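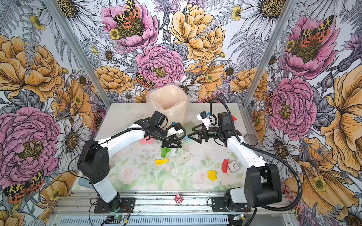
Does a big floral wallpaper make a small room feel smaller? Mostly it doesn't, at least for the people I talked to, as long as the flowers are large and there's some plain ground between them.

4.2 Pattern scale and how people judge a room

I went into this part of the study expecting the old decorating rule to hold up. You know the one — small room, small print. My grandmother lived by it, and so did most of the paint and paper shops I visited in Losville. So I asked 104 renters and homeowners to spend a few minutes in a spare bedroom we had papered with a small sprig print, and then come back in August after we'd swapped it for a large one. Same bed, same lamp, same slightly sad curtains.

The large print won on "roomy" and also on "restful," which surprised me more. People kept telling me the sprigs made them feel itchy (that word came up a lot!). Larasati Rahman, who did the follow-up calls with me, thinks the eye treats a tiny repeat as a texture and a big bloom as a thing with a distance to it. I like that idea, though our survey can't really test it.

Mixing scales was trickier. Figure 1 has large flowers on the walls and pale ones on the tabletop, and that kind of pairing split our group more than any other question. Older readers of the sample cards tended to call it cozy. Younger ones said "busy" and then, quite often, changed their minds once they'd looked a while longer. I've left both answers in the table.

One caution: all of this was in daylight. Azlan Wibisono ran a smaller evening round at the Drunis house with seven people, and the large print lost most of its lead under a single ceiling bulb. Seven is not many, so I wouldn't hang a rule on it. I'd still check a sample after dark before buying some 200 dollars' worth of paper.

Figure 1. Large-scale floral wallpaper with a pale floral tabletop.

Related items
Sprigs, stripes, and the rented bedroom
Wallpaper borders in Trerarport homes
Pasaribu pattern cards: a short guide

Comments

Endang Pasaribu: Itchy is exactly right. I stripped a sprig print out of my hallway and never looked back.

Rizal Subramaniam: Did you try the large print on just one wall? That's all my landlord will let me do.

Decha Bunnag: Would love to see the evening round done again with a couple of table lamps.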